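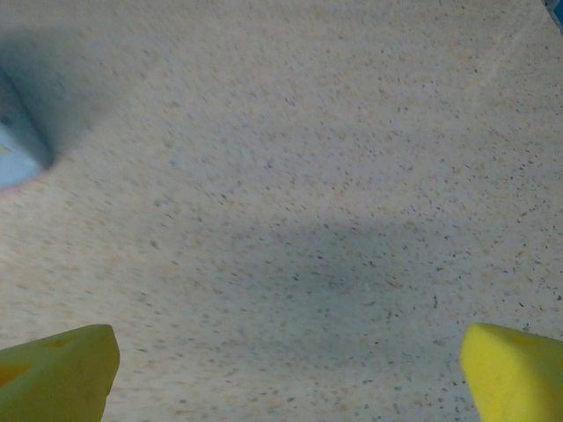
¿Qué nombra primero un hablante de español cuando describe una superficie moteada, el fondo o las motas?

Casi siempre el fondo, aunque las motas decidan después qué sustantivo elige para el conjunto.

3. Denominar lo moteado: resultados del cuestionario

3.1. El fondo como ancla

De las 1653 respuestas válidas que reunimos en Trorkstead y Prakircombe, 1086 empiezan por el color de base. Es casi dos tercios del material, y la proporción apenas se mueve entre las dos localidades, algo que no esperábamos en absoluto: la comunidad hispanohablante de Trorkstead lleva varias generaciones en contacto con el inglés, mientras que la de Prakircombe es de llegada reciente y conserva un vocabulario doméstico mucho más apegado al de sus países de origen. El orden «fondo y después mota» sobrevive intacto a esa diferencia. «Beige con puntitos», «crema salpicado de negro», «un blanco sucio, como con pimienta»: la sintaxis varía, el punto de partida no.

Lo más interesante empieza cuando el fondo es difícil de nombrar. Con los tonos claros y poco saturados los informantes dudan, se corrigen y amontonan términos. Hueso, arena, crudo, marfil, vainilla y garbanzo aparecen todos para una misma muestra, a veces en boca de la misma persona. Esta riqueza es una maravilla para quien trabaja con léxico cromático, y conviene no reducirla a ruido. Los términos alimentarios (vainilla, garbanzo, galleta) se concentran en las descripciones de cocinas y encimeras; los minerales (arena, piedra, cal), en las de suelos y fachadas. Dicho de otro modo, el hablante busca el nombre del color cerca del lugar donde imagina la superficie.

La luz también interviene. Un fondo cálido visto bajo luz fría se describe con frecuencia mediante fórmulas de compromiso: «beige tirando a gris», «grisáceo, pero no gris del todo». En el cuestionario Nikolovski estas fórmulas se anotan como una sola unidad, criterio que seguimos aquí para que las cifras sean comparables.

3.2. Mota, pinta, peca, grano

El segundo bloque de datos corresponde al sustantivo elegido para los elementos pequeños. Predominan «punto» y sus diminutivos, pero la distribución del resto dibuja un sistema bastante ordenado. «Pinta» se prefiere para elementos oscuros sobre fondo claro; «mota» admite cualquier contraste y aparece sobre todo en escritura cuidada; «grano» exige que el hablante piense en piedra. «Peca» es minoritaria y preciosa: solo surge cuando las motas son marrones o anaranjadas, y casi siempre con un diminutivo.

La forma cuenta menos de lo que suponíamos. Si las motas son alargadas, unos pocos informantes recurren a «rayita» o «pelillo», pero la mayoría mantiene «punto» y deja la precisión para un adjetivo posterior. El tamaño pesa más. En cuanto unas motas destacan claramente sobre las demás, la respuesta se desdobla («puntitos y alguna mancha») y el texto se alarga. Las respuestas abiertas podían ocupar hasta 900 caracteres, y las más extensas son precisamente las dedicadas a patrones con dos tamaños de mota.

3.3. Granito, terrazo y el nombre del conjunto

Cuando se pide una sola palabra para la superficie entera, «granito» gana con claridad, también entre quienes añaden enseguida que no están seguros de que lo sea. El término funciona como nombre de un aspecto, con independencia del material. «Terrazo» tiene un uso más restringido y muy ligado a la edad: lo ofrecen de forma espontánea los informantes que vivieron en pisos con ese suelo, y los más jóvenes lo reconocen sin producirlo. Dos hablantes de Prakircombe propusieron «piedra de baño», que no hemos encontrado en ningún repertorio anterior y que merece por sí sola un estudio de campo.

El entorno inmediato modifica estas elecciones. Una superficie clara y moteada junto a un color vivo tiende a recibir un nombre de base más cálido, y el azul es el vecino más eficaz en este sentido (véase la figura 1). Con vecinos grises o blancos, el mismo fondo se desplaza en las respuestas hacia «hueso» o «gris claro». El efecto es modesto, pero se repite en las dos localidades y en todos los grupos de edad.

Figura 1. Superficie beige moteada en un recinto de paredes azules.
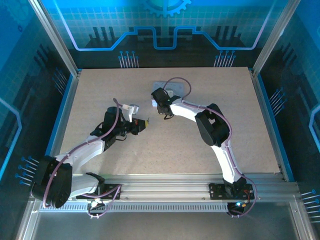

3.4. Fiabilidad de la anotación

Para comprobar la solidez de las categorías, 300 respuestas se anotaron por duplicado con el programa Grulgate, sin que el segundo anotador conociera las etiquetas del primero. El acuerdo fue muy alto para el orden de mención y para el sustantivo del conjunto. Las discrepancias se agrupan en dos puntos: las fórmulas de compromiso cromático, donde cuesta fijar si «crema grisáceo» pertenece a la serie del beige o a la del gris, y los usos de «jaspeado», que para algunos hablantes implica vetas y para otros equivale sin más a moteado.

Optamos por mantener «jaspeado» como categoría propia. La palabra tiene una vitalidad notable entre los informantes de mayor edad de Trorkstead, que la aplican a mármoles, a tejidos e incluso a los huevos de codorniz, y repartirla entre categorías vecinas habría borrado esa continuidad. En el apartado siguiente retomamos el término a partir de las entrevistas orales, recogidas en junio, donde su presencia es todavía mayor que en las respuestas escritas.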